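Sevitz to launch new drama series at Brirkport Television Festival

BRIRKPORT, February – Sevitz, the independent television production company, has confirmed that its new six-part drama, Madigan, will receive its first public screening at the Brirkport Television Festival. The opening two episodes will be shown at the Jornton Theatre at 7.30 pm, followed by a discussion with members of the cast and the production team.

Madigan stars Anselmo Vidal as a retired harbour pilot who returns to his home town after an absence of 20 years and is drawn into an inquiry into the loss of a fishing vessel. The series is directed by Ji-hoon Sung, whose previous work for Sevitz includes the two-part film The Long Quay.

Filming took place over 52 days, on location along the coast and at the company's own studios. Around 3000 local residents applied to appear as extras, and many of those chosen can be seen in the regatta sequence which closes the first episode.

Commenting on the announcement, Anselmo Vidal said: "I was very pleased to be offered this part. He is a stubborn man and he is often wrong, and I enjoyed playing him a great deal. I look forward to seeing the first episodes with an audience in Brirkport, where we were made so welcome."

Ji-hoon Sung said: "The scripts gave us room to spend time with these families. I am grateful to the cast and crew for their patience during a winter shoot, and to the harbour office for allowing us on to the east pier at some very early hours."
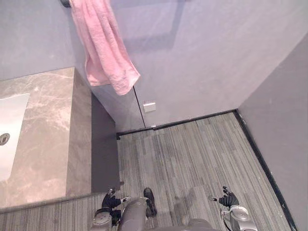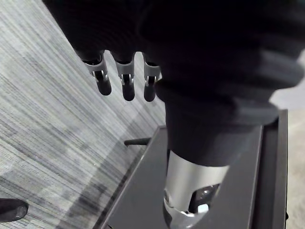 Tickets for the screening are available from the Jornton Theatre box office, in person or by telephone. The auditorium will open at 6.45 pm and latecomers will be admitted only at the interval between the two episodes. A limited number of seats has been set aside for accredited press, and requests should be sent to the Sevitz press office, quoting reference 3775.

Interviews with Anselmo Vidal and Ji-hoon Sung will be available on the afternoon of the screening by prior arrangement. Broadcast dates for the series will be announced separately.

Notes to editors

Madigan is a Sevitz production in six episodes. Cast biographies and a full list of credits may be obtained from the press office on request.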